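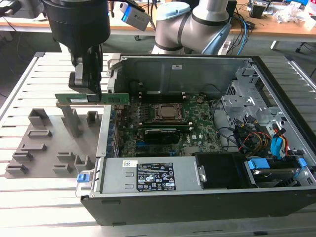
Irkmont Forum > Data Collection > Memory module task: which attempts to keep

ptsang_drullura
4th March
Colleagues are asked to comment on the acceptance rule for the memory module task. The set stands at 1187 demonstrations. Under the present rule, an attempt is discarded if the operator lifts the module from the fixture and then has to correct the grip. I propose that such attempts be kept and labelled.
Pui-shan Tsang

griltov_ops
I cannot support this. In the September set we kept corrected grips, and the trained policy paused above the case on 14 trials without any cause we could find. Clean examples should remain the standard.

bench2_lead
The September pauses came from operators waiting for instructions. They were not corrections. The two should be labelled separately before either is blamed.

griltov_ops
The labels did not exist at the time, so that cannot be shown.

ptsang_drullura
Both points are noted. May I suggest a trial: train one policy with the corrected attempts and one without, and test each with the computer case in 5 positions.

bench2_lead
Agreed. Please also record the case position in every file. The wrist camera view alone does not settle it.

griltov_ops
I will accept the trial, provided that the present rule stands until the results are posted in this thread.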